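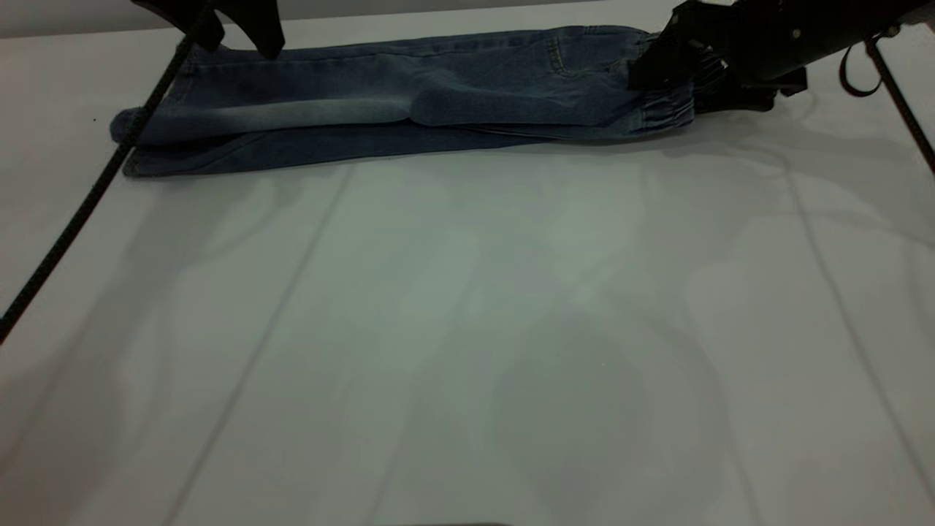
**Figure 6.1** Two grippers and one pair of jeans. The right-hand gripper is on the elastic waistband; the left one is above the denim.

# Chapter 6: Picking a Gripper You Can Live With

I used to choose grippers from the data sheet. Stroke, payload, closing force, price -- I'd put them in a table, circle a row, and order two. Then I spent a spring working with clothes and threw the table out.

Look at the jeans in Figure 6.1. At the waistband the elastic pulls the cloth into tight little folds, so the fingers have plenty to close on. Go left along the leg and you get two layers of denim, one stepped out a bit past the other, and now you have to decide something. Do you want both layers or only the top one? A data sheet can't tell you which of those your fingers are good at (I've asked a few salespeople, too, and got a lot of smiling).

So this chapter is about trials. We'll compare two grippers, the Jovum and the Puledov, on the same arms with the same controller, and we'll change one thing at a time. The Jovum has stiff fingers and closes fast. The Puledov is slower and gives a little at the tips. Mebrat Degefa and I ran 1182 grasps between them, starting in April, and you'll get the full log in Section 6.4, including the 70 tries we had to toss because I'd mounted a finger backward!

Before any of that, a word about cables. Every arm drags a few of them along, and they love to wander across the table and over whatever you're trying to pick up. One lies right across the left end of the jeans in the figure. A cable pulled straight like that can tug on a wrist or hold down a hem, and then you're scoring the cable and calling it the gripper. Write down where yours run. Vichien Meesuk, who taught me most of what I know about this, made me sketch the cable paths at the top of every log page, and I still do it.

You'll need the Drurnau controller set up as in Chapter 5, a plain tabletop, and one garment with both a thick part and a thin part. Jeans are great. Leave the speed at 20 percent until you trust your stop button.

## 6.1 What counts as a grasp?

Mebrat and I argued over this for longer than I'd like to admit. She wanted to count a grasp as soon as the fingers closed on cloth. I wanted to see the cloth lifted clear of the table and held there. We ended up logging the two separately, as "contact" and "hold," and I'd ask you to do the same in the exercises.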